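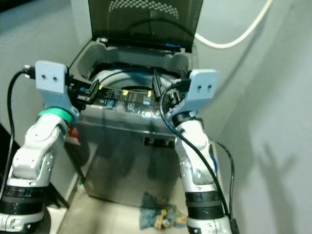 Posted by the lab manager, Kullmont workshop blog
February 26, 2019
Filed under: Kit and spending

Pre-purchase inspection checklist, two-arm laundry setup – with my comments

We're putting in for a second pair of arms this year, and before I sign anything I wanted to go over the pair we've already got at the washing machine and write down what I'd check if I were buying it all again. I've used the same list for the quotes from Lullel and Flasent, so if you're weighing up something similar, help yourself. Comments are mine and a bit rambly, sorry!

1. Reach to the control panel, both arms
Pass. Either gripper can get to the buttons without the other one having to shuffle out of the way. Do check this with your own machine and not the one in the sales video. Top loaders are awkward because the arms have to come up and over, and Flasent's standard stand would leave us short. A taller stand is extra on their quote (of course it is).

2. Reach into the drum
Pass, with a grumble. The top of the drum is fine, the bottom is a stretch, and a single sock down there is a proper nuisance. I've asked both firms for the reach in writing, measured from the stand and not from the shoulder joint. Lullel answered the next morning. Still waiting on the other lot.

3. Lid clearance
Pass. Open the lid fully and move each arm slowly through its whole range with a hand on the stop button. Budget for a spare lid anyway! I've put one down under consumables.

4. Cables
Needs work. The gripper cables hang down the outside of each arm and I'd like proper clips on them before we buy more of the same. Look for rubbing at the wrist and check there's still slack when the arm is at full stretch. The Lullel quote includes clips and a spare cable per arm. Flasent lists them separately, at £19 a set, so add that up before you decide who's cheaper.

5. Gripper fingers
Replace soon. I'd assumed a set would last us the year and we're already on our second. This is the line I got most wrong in the last budget, so this time I've gone for 5 spare sets and I'm not letting anyone talk me down. Ask whether the fingers come off with an ordinary hex key – you'd be surprised.

6. Floor
Action needed. Cloths end up on the tiles during a session and they're a slip hazard for whoever is walking round the back with a laptop. I've added a plain laundry basket to the order, easily the cheapest thing on it, and we should have had one from the start. Clear the floor before powering up, every time. 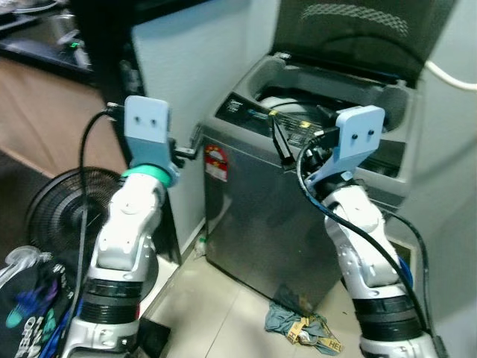
7. Water and electrics
Pass for now. Sockets should be up off the floor and the arm controllers well away from any splash. If the new pair goes on a second machine we'll want another circuit, and the electrician's visit came in at £338 on the last estimate. That goes in the equipment bid and not in "building", or it'll vanish.

8. Emergency stop
Pass. Two buttons, both tested, both reachable from where people stand. Whatever you buy, press the thing yourself at the demo. Don't just nod when they point at it.

9. Stand and fixings
Recheck in October. Bolts were tight all round when I went over them with the torque wrench. Lindqvist did our original stand and I'd happily go back to them, though their lead time is around five weeks, so order it before the arms or you'll have two very expensive boxes sitting in a corridor.

10. Support and training
Undecided. Lullel wants a yearly fee, Flasent charges per call. We rang for help quite a lot in the first couple of months and then hardly at all, so I'm leaning towards a single year of cover and then seeing how we go.

Overall: fit for use, items 4, 5 and 6 to be sorted before the next long run. I'll put the filled-in quote comparison up once Flasent get back to me about the stand.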